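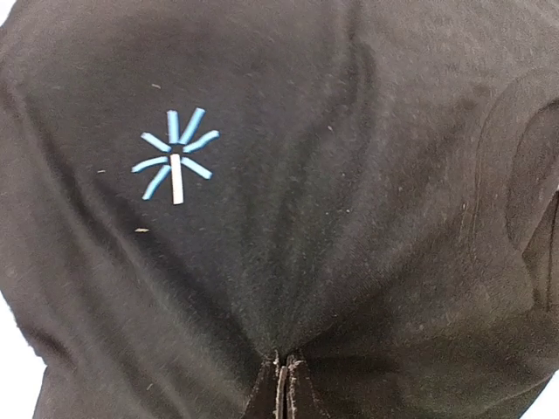 Astgate Midweight Zip Sweatshirt

$68 – free shipping on orders of two or more

Okay, so I've been working on this sweatshirt for way longer than anyone should work on a sweatshirt, and I'm really happy with where it ended up. If you bought the first Astgate a couple of years back, the body is the same shape you already know. The fabric is new, the cuffs are new, and the neck finally stays put after a winter of being yanked over people's heads (mine mostly).

I run Prutlow out of two rooms above a bike shop, and I wear everything we sell before it goes up here. I wore the final sample of this one for most of the spring, on planes, in the garden, under a rain shell, and for one very long drive to see my sister. It came through the wash 20 times in that stretch and I wrote down the chest measurement each time like a crazy person. It lost a quarter inch on the first wash and then just stopped!

The fabric

It's a cotton and recycled polyester fleece, 80/20, knit for us by the Domínguez mill. They brush the inside twice, so it feels like the good kind of old sweatshirt from day one, and then they give the outside one very light pass. I went back and forth on that second part. A smooth face looks sharper on a hanger, but it also gets shiny at the elbows, and I can't stand shiny elbows. The light brushing hides wear a lot better.

Weight is in the middle. It's warm enough for a fall evening with just a T-shirt under it, and you can still get a jacket on over the top without feeling stuffed. If you want something for standing around at a February football game, get the Zastmont hoodie instead – that one is a real brick of a thing.

The fit

Easy through the chest and straight down to the hem. The shoulders sit a tiny bit past your own shoulder, and the sleeves are long enough for people with long arms, which I mention because Geert Van Rooij, who cuts all our patterns, has arms like a heron and won't sign off on anything that shows his wrists. So if you're on the shorter side, the cuff will stack up a little. I like it that way, but you can turn it back once and it'll stay.

Most people should take their normal size. If you're between two, go down for a neat look or up if you plan to layer. I'm 5'9" with a 39 inch chest and I wear a medium.

Size chart, measured flat across the chest and down the back:

S – 20.5 in chest, 26 in length
M – 21.5 in chest, 27 in length
L – 22.5 in chest, 28 in length
XL – 24 in chest, 29 in length
XXL – 25.5 in chest, 30 in length

The little stuff

The neck rib has some stretch yarn in it and is sewn with a double row, and there's a strip of cotton tape across the back so the seam doesn't scratch. The cuffs are 4 inches deep. There's no tag at the neck (I cut them out of everything I own, so why would I put one in?), and the care label is down in the side seam where you can snip it off.

Side panels are ribbed too. It costs us more to sew, and you'll probably only notice when you reach for something on a high shelf and the whole shirt doesn't come up with your arm.

Washing it

Cold water, inside out, with other dark things the first couple of times. Tumble low or hang it over a chair. Please skip the fabric softener, it flattens the fleece and then you email me asking why it isn't fluffy anymore. A few pills under the arms in the first month are normal and a cheap sweater comb takes them right off.

Stock and shipping

We made 1550 of these in the first run and 1108 were spoken for before I got this page up, mostly people on the mailing list (thank you, you're the best). Medium and large go first every time. The next run lands in March, same fabric and same price as far as I know right now. If your size is gone, put your email in the box and you'll get one message when it's back and no newsletter unless you ask for it.

Orders placed before 2 p.m. go out the same day. Exchanges are free within the US for 60 days, even if you've worn it around the house to make up your mind. Just don't wash it first. Returns cost you the postage.

Item number: AST-CREW-2
Gift wrap: add $4 at checkout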